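Gidey Heritage Box, Guide for Host Communities
Section 4: Setting up the listening table

This section is for the person who receives the box at the cultural center, library or school. Please read it to the end before you open the box. The work takes one person less than an hour, but with two persons it is more comfortable.

The box contains 144 recorded songs, stories and greetings from the families of the Clultlow district. Most of them are in Tigrinya, some are in Blin and Tigre. Each recording has a paper card with the same number. The cards are printed in the original language on the front and in English on the back.

4.1 Before you begin

You need a table, two chairs, one wall socket and a quiet place away from the kitchen and the entrance. Check that the seal on the box has the number which is written in your loan letter. If the number is different, do not open the box and call the office in Plorton.

CAUTION: The player must be used only with the power adapter from the box. A phone charger can have the same plug but it gives the wrong voltage.

4.2 Connecting the player

1. Put the player on the table with the speaker side to the visitors.
2. Connect the adapter to the player first, then to the wall.
3. Press the gray button and hold it until the small light becomes green.
4. Turn the language wheel to the language of your opening page. The choices are Tigrinya, Blin, Tigre and English.
5. Enter the code of your community. It is on the first page of the loan book.
6. Press Play. You should hear the welcome of Lemlem Gebremichael, who collected the first recordings in Skarncombe.

If you hear nothing, turn the volume wheel to the right. If the light is red, remove the adapter, wait one minute and start again from step 2.

NOTE: The community code decides which recordings can be played in public. Some families gave permission only for their own community. These recordings stay closed in other places, and the player shows the word "Family" on the display. It is not a fault.

4.3 Arranging the cards

1. Take the cards out of the paper bands and keep the bands for the return.
2. Put the cards in the tray by number, with number 1 in front.
3. Remove the 11 cards with a blue corner. They belong to wedding and mourning songs, and an elder of your community should decide if they are displayed.
4. Put the guest book on the right side of the tray, with a pen.

CAUTION: Do not laminate the cards and do not write on them. If you find a mistake in a name or in a translation, write it in the back of the loan book. We correct all cards once in the year, in June.

4.4 Adding your own recordings

Your community can add up to 100 minutes of its own material — songs, proverbs, recipes, or memories of the old people.

1. Ask the speaker to sign the permission form before you record. For a child, a parent signs.
2. Press Record and say the name of the speaker, the language and the village or town.
3. Wait for the short tone, then let the person speak. Please do not correct the dialect.
4. Press Stop, and listen to the first part together with the speaker.
5. Press Save. The player gives a number higher than 297. Write this number on an empty card.

NOTE: A speaker can change his or her mind. In this case choose Delete within the loan period, or send us a letter later — we will remove the recording from all boxes.

4.5 Closing at the end of the day

1. Press the gray button and hold it until the light is off.
2. Take the adapter out of the wall.
3. Count the cards and write the result in the loan book.
4. Lock the player and the cards in the box. 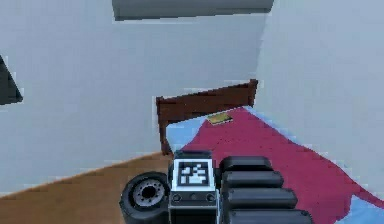
Keep the key in a different place from the box. For packing and return, continue with Section 5.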